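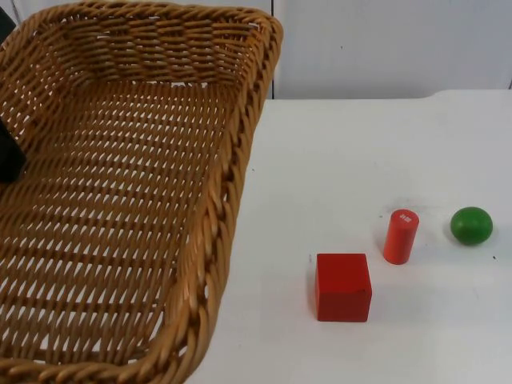

# How Do Baskets Hold Together?

Take some long thin sticks and put them on the floor. Try to lift them all with one hand. They slide and fall everywhere. But a person who knows weaving can take the same sticks and make a thing that carries potatoes, or apples, or a sleeping cat. She uses no nails and no glue. How can it be?

## Over, under, over, under

Weaving means that one strand goes over the next strand, then under the one after it, then over again. The next row does the opposite. Where the first row went over, the second row goes under.

Look at your sleeve with a magnifying glass. If it is a shirt, you will probably see very small threads doing this same thing. A basket is like a cloth, but made from thick and stiff threads.

When two strands cross, they press on each other a little and they rub. This rubbing is called **friction**. You feel friction when you push your hand slowly over a carpet. One crossing has only a little friction. A basket has hundreds of crossings, and all of them hold at the same time. If you pull on one strand, its neighbors squeeze it and it cannot go away easily.

## What are baskets made from?

People use what grows near to them. This is why baskets from different countries look so different.

- **Willow** is a tree that likes wet ground. Its young branches are long and thin and bend very well.
- **Rattan** is a climbing plant from hot forests. It has a long stem, and the stem is solid inside. Many chairs are made from it. When people say "cane," they often mean the outer skin of the rattan.
- **Rushes and grasses** are soft. They are good for mats and for small round baskets.
- **Bamboo** is hollow and hard, so it must first be split into flat strips.
- **Plastic** strands are used today also. They do not mind the rain.

Many people say "wicker" as if it is the name of a plant. It is not. Wicker is the name for the way of making. A wicker chair can be from willow, from rattan or from plastic, and it is still wicker.

## Why the weaver needs a bath

The bath is for the willow! A dry willow stick breaks if you bend it too much. Water makes it soft again. The weaver puts the sticks in a long tank of water and waits. Thin sticks with the bark taken off can be ready after an hour or two. Sticks which still have the bark need many days.

After the bath they are wrapped in a wet cloth for some hours, so that the water can go to the middle.

When the basket is finished, it dries. The sticks become stiff and stay in their new shape. They also become a little thinner, and so a basket made with very wet sticks can be loose later.

## The parts of a basket

Weavers have nice names for the parts.

The **base** is the bottom. Usually it is made first. The **stakes** are the strong sticks which stand up from the base, like the posts of a fence. The **weavers** are the thin sticks that go in and out between the stakes. Yes, the stick and the person have the same name. It can be confusing.

The **border** is the top edge. Here the ends of the stakes are bent down and tucked behind each other. Without a border, the rows could climb up and come off, and your basket would slowly become a pile of sticks again. In many baskets the border is thick like a rope. It is the place where people grab, so it must be strong.

The **handle** comes last, if there is one.

## A small visit to Fallham

In the village of Fallham there is a willow field, and beside it the workshop which is called Wotano. I went there in January, when the leaves are down and the willow is cut. In winter the plant is resting, and in spring it grows new sticks from the same stump. The oldest stumps in the Fallham field have given sticks for 59 years.

The sticks are tied in bundles. On the day when I visited there were 183 bundles against the wall. They are sorted by length, because a basket for bread needs short ones and a basket for firewood needs long ones. The market in Mapplebeck buys most of the bread baskets. The big log baskets go to Skondcombe, where the winters are cold.

I tried to make a base myself. It was supposed to be round. It became more like an egg.

## Try it: a paper basket mat

You need two sheets of paper in different colors, scissors and glue.

1. Fold the first sheet in half. Cut lines from the folded side, but stop two fingers before the other side. Open it. You have a sheet with slits.
2. Cut the second sheet into 15 strips. If your paper is small, you may not need all of them.
3. Push the first strip over, under, over, under, until the end.
4. Start the second strip with under. Then over, under, over.
5. Push each strip close to the one before it.
6. When the sheet is full, put a small drop of glue at the ends of the strips. This is your border.

Before you glue, lift the mat and shake it softly. Do the strips fall out? Now push them closer together and shake again. Can you feel the difference?

## Words to remember

**Friction:** the rubbing between two things that makes it hard for them to slide.

**Stake:** a strong upright stick in a basket.

**Border:** the finished edge at the top.

**Wicker:** things woven from bendy strands, whatever the strands are made from.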